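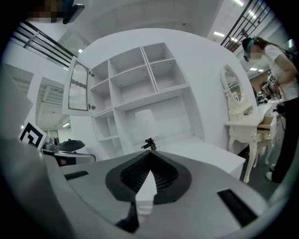
Shared workshop build puts robot training in members' hands

A hand-held gripper project at the Morkeo shared workshop has reached the stage its builders have been waiting for: people are picking the things up and using them.

The project, called Sandu, started in July as a plan for one robot arm that could tidy up after the rest of the membership. The arm is still on the drawing board. What the group has now is a growing family of grippers that a person holds and steers by hand, so that grasping and placing can be recorded long before there's a robot ready to try it.

“I thought we'd spend the whole winter on motors,” said Peiyu Jiang, who started the build. “Then Hạnh pointed out that we already had plenty of arms in the building – ours!”

Hạnh Dương looks after the software side, which members have nicknamed Trulero. It uses the printed black-and-white markers to work out where each gripper is and which way it's pointing. Getting that steady has been the big job of the past few months, and the latest version is a beauty. Dương's first try lost track whenever a wrist turned too far, so the flat marker on the two-handed set gave way to a cube with patterns on several faces.

The two-handed set is easily the crowd favourite. It's worn with padded shoulder pieces and straps, with a gripper in each hand, and most people want to sit down for it the first time. A small green light sits near the top of each cube, and new users are told to look for both before they reach for anything.

Money has been tight, as it always is with these things. The group began with $900 from its own members and later picked up a $4000 community grant, and most of that has gone into cameras, cables and printed parts. Jiang reckons the housings alone went through 17 versions, and she has kept every one of them in a tub under her bench.

Practice sessions run into the evening, and a good take can be over in seconds. The group wants 200 clean recordings of each household task before it trains anything, starting with opening and closing drawers and putting things away on shelves.

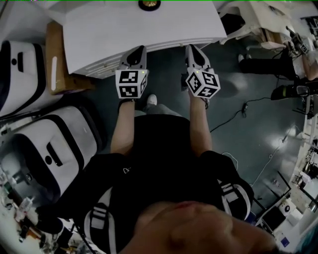 What's next

Work on the arm itself starts once the drawer recordings are finished. It will carry the same style of fingers as the hand-held units, and Dương is already writing the code that will link the two. The group plans to put its drawings and parts list online under the name Tukora, so that anyone with a printer and a bit of patience can build a pair at home.

Members who'd like a turn with the grippers can put their names on the sheet by the workshop door. Sessions start at 6 pm and no experience is needed.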